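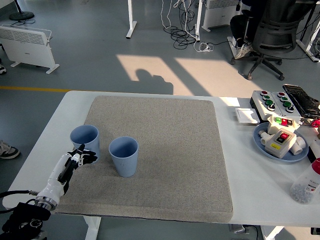

Blue cups and the gray mat, hand coming in from the left

Zamani tabletop hand and arm

I've been running the Zamani on our kitting tables at Illitz since June, and people keep asking me what it's like to work next to one, so I'm putting that on the product page along with the numbers.

What it does for us is the boring part. Our small switches, rocker units and pipe fittings get sorted into cups, and the cups go down the table to whoever is building. I used to do that myself for most of a morning - 172 cups on a normal day, and my wrists knew it. Now the hand moves the cups and I do the checking and the wiring, and I like that a whole lot better!

It did change the job. Two of us had to learn to set up tasks (the Vatau software is pretty friendly, give it an afternoon), and we talk more about how the parts are laid out than we ever did before. Break times moved too, which took some grumbling. Hours stayed the same, and I asked about that before I agreed to anything.

What you get
Right or left arm with five-finger hand
Felt-style mat, gray
Vatau setup software, one seat
Table clamp and 13 ft cable

Reach: 77 cm
Price: $1530 a month on lease, service included

Get the mat even if you think you don't need it. Light cups slide on a bare tabletop and you'll be chasing them all day.

Clollier handles delivery and the first setup, and they'll train everybody on the shift, including the folks who won't be running it. Ask for the morning slot if you can - the afternoon ones book up fast.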